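# Small slot on the bottom edge of the Plekitz phone – what is it for?
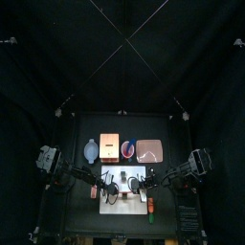 ## Original post

**tangen_42** – 2019-03-21

I've had the Plekitz for four months and only noticed this last night. On the bottom edge, left of the charging socket, there is a very thin slot, maybe 3 mm long. It isn't the SIM tray, that's on the side and has a pinhole. It isn't the speaker either, that's the row of round holes on the right. The booklet has a drawing of the bottom edge but the slot isn't labelled.

My brother says it's for a wrist strap. I tried a thread and it doesn't go through to anything. Does anyone know?

## Replies

**ronja_h**

Second microphone. Most phones have two or three. One picks up your voice, the other picks up the noise in the room so it can be taken out.

**casska_fan**

It's an air vent. The phone is sealed against splashes, so it needs somewhere for the pressure to even out. My old Casska had the same thing and the repair shop told me not to poke it.

**ronja_h**

> It's an air vent.

Mine stops recording properly if I cover it with a finger. Voice memos go dull and quiet. A vent wouldn't do that.

**casska_fan**

Are you sure you weren't covering the round holes as well? They're close together. I covered only the slot with a bit of tape just now, recorded myself reading the back of a cereal packet, and it sounded the same as without.

**barrett.s**

You might both be right. There are two versions of this phone. The first has 148 at the end of the model number, the later one has 576. Look under Settings, About phone. On the 148 the main microphone is behind the slot. On the 576 they moved it in with the round holes and kept the slot in the case, with a mesh behind it.

**ronja_h**

148 here.

**casska_fan**

576. Fair enough, but I still say the mesh is a vent.

**tangen_42**

Mine is 576 too. So does it do anything or not?

**barrett.s**

Don't know for certain. I've had one open to change the battery and I could see the mesh, with no part sitting on the board behind it. It could be a vent. It could also be left over from the old case. I didn't look any further – the ribbon cable on that side is easy to tear.

**siv_e**

Whatever it is, don't push a SIM pin into it. I did that in November thinking it was a reset button. On mine it was the microphone, and callers couldn't hear me after that unless I used the headset. The shop in town wanted more than 200 for the repair. I bought a used one from Levbridge instead.

**Ottar Skjelbred**

Reset is power and volume down held together for ten seconds. There's no reset hole on any of their phones that I know of.

**siv_e**

Yes, I know that now.

**elsa_b**

How do you clean it, then? Mine is full of pocket fluff.

**Ottar Skjelbred**

Soft dry toothbrush, slot facing down. No compressed air.

**casska_fan**

I use compressed air on mine and it's been fine for two years. Just hold the can well back.

**Ottar Skjelbred**

I wouldn't, especially on a 148. Up to you.

**elsa_b**

Used the toothbrush. A fair bit came out. Thanks.

**tangen_42**

I'll leave the thread alone and stop poking it. I've written to Plekitz to ask about the 576 and will post here if they answer.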